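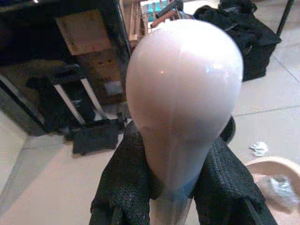

Why did the hand continue to close after it already had the object?

The controller was reading an old force value. The hand reported a light grip, the same light grip again and again, and the controller did what it is made to do with a light grip: it closed a little more.

Speaker notes, Clestport workshop on service robots, Jun 14, 2026
Talk: "The message arrived on time: a grip fault and what we changed"

Opening

Say thank you to the hosts. Say that I come from the test group at Triltgate, and that I work on the hand software. I did not design the arm, so questions about the arm motors I will write down and pass on.

Tell them first how it ended. A drinking glass broke in the left gripper during a cleaning test at our Drorholm site. One colleague had a small cut on the thumb, from picking up a piece afterwards with the bare hand. The cut did not come from the robot. I want to say this early, or people will wait for the injury and not listen to the middle part.

The robot runs our control software, which we call Dafis. If someone asks what the letters mean: they do not mean anything, it was the name of the folder.

What happened in the test

Go slowly here.

The task was to take light household objects from a low table and put them into a box. The robot picked up the glass in the normal way. It lifted, turned the wrist, and began to move to the box. During this turn the fingers started to close further. The operator saw the glass break and pressed the emergency stop. The arm stopped at once and stayed up, as it should. The stop worked well and I have nothing to add about it.

Then two things were done wrong by us. The area was not closed off, and the log was not saved before the restart. We were lucky with the log, the recorder had a second copy on the disk. We were less lucky with the thumb.

The log

Show the part of the log around line 1582. Do not read it aloud, point only.

On this line the force in the left finger has a value, and from there on every line has exactly the same value, to the last digit. A real sensor does not do that. Even when the hand holds something very still, the last digits move. I looked at this log for a full afternoon and did not see it, because I was looking for a large number. There was no large number. Everything looked calm.

Pause here.

The position of the finger, in the column beside, keeps changing. So we have a finger that moves inward against a hard object, and a force that does not change. These two facts cannot both be right, and our software had both of them in the same message and did not compare them.

Why the watchdog said nothing

We had a watchdog, with a limit of 200 milliseconds. If no message comes from the hand within this time, the hand must hold its position and the arm must slow down. We tested this many times by pulling the plug. It passed each time, and we were quite proud of it.

But the small board in the hand was still alive. Only its connection to the force sensor was lost for a moment, and the driver on the board did not start the reading again. The board then took the last value it had and sent it out, with a new time stamp, in good order. For the watchdog everything was perfect. It measured that a message arrived. Nothing measured that the content was new.

This is the sentence I would like people to write down, so say it twice: the time stamp was the time of sending, and we had read it as the time of measuring.

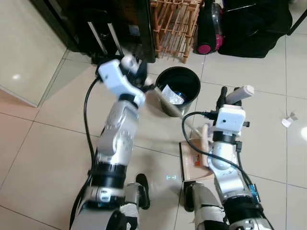 The loss of contact came from the wiring inside the wrist, and it happened only in some positions of the arm. On the bench we could not repeat it, as the bench hand sits upright and its cable lies flat. With the full robot it was different. Look at the arms when they work with the stick and the dustpan: the cable on the left leaves from under the gripper and hangs in a curve along the arm, and the one on the right makes an arc over the dustpan before it goes down. With the hands low and turned like this, every turn of the wrist can pull a little on the cable, and the pull goes to the plug inside. After we understood that, we stopped testing on the bench for this fault and used floor tasks only.

If there is time, say how we repeated the fault. We let the arm go slowly through low positions, with a soft foam block between the fingers and the finger motor limited. The frozen value came back on the third evening. It lasted until we restarted the board. I do not have a good number for how often it happens and I will not give a bad one.

What people ask at this point is why we let a robot hold glass at all. My answer: households are full of glass, and lamps and cups will have to be held by somebody. But the first tests after a change of wrist wiring should have been with foam. The wiring had been changed shortly before, to make the turning range larger. The change was seen as mechanical, so it did not go through the list of tests for the hand software. I think this was the real mistake, more than the driver.

What we changed

1. The board now puts two times in each message, the time of measuring and the time of sending. The watchdog uses the first one. The limit stayed at 200 milliseconds.

2. If the force value is identical over several messages while the finger moves, the hand goes to hold. It does not open. We discussed this for a long time. Opening sounds safe, but a robot that drops a heavy pan on a foot is also a safety matter.

3. The finger motor has its own current limit now, set for each kind of object before the grip starts. It works in the motor driver and does not need the force sensor. For glass it is set low, and sometimes the object slips. We accept this.

The cable also got a clamp near the wrist, so that the pull does not reach the plug. I do not put this in the list on the slide, as the software must survive a bad plug anyway.

Also the rules for people: after any breakage the robot stays stopped, the log is copied, and the pieces are picked up with gloves or with a brush. It is written on a card beside the stop button. Before, it was written in a document on the server which was correct and which no one had open.

What did not help

Be honest in this part, the audience likes to hear it.

We tried to filter the force signal more strongly at first, when we still believed in noise. This made everything worse. A filtered signal looks smooth, and a smooth signal looks very similar to a frozen one.

We also tried a camera check, where the software looks if the fingers press the object out of shape. For a sponge it works nicely. For glass there is nothing to see until it is too late.

And we asked the operators to watch the force display. They watched it, and the display showed a light and steady grip. It was the same frozen value with a green color around it. Now the display shows the age of the measurement beside the value, and turns gray when it is old. A small change, done in one morning, and I would recommend it to everybody who has such a display.

What is still open

The right hand has the same board and the same driver, and has never shown the fault. I cannot explain this fully. The cable on that side takes a different way, but the plug is the same part. We fixed both sides in the same manner and continue to watch.

The joint sensors in the arms go through another board with similar code. We are checking now if the time stamp has the same meaning there. I suspect that it does not, and I would prefer to find out before the next demonstration – please do not ask me to promise it for this month.

The hold state is also not finished. When the hand goes to hold during a movement with two hands, the other arm must know it, and at present it learns this one cycle late. For a stick or a dustpan it makes no difference. For a tray with cups it could.

Closing and questions

Last slide is the log again, line 1582 and the lines after it. Leave it on the screen during the questions.

If they ask for the driver code: the part with the two time stamps can be shared, the rest belongs to Triltgate. I can send it after the workshop.

If they ask if we told the customers: there are no customer units with this wrist. The wiring change was only on the test robot in Drorholm.

If they ask about standards, say that I am the wrong person and give the address of the safety office. Do not try to answer from memory like the last time.

Water is on the left side of the desk. Switch off the microphone before the coffee break.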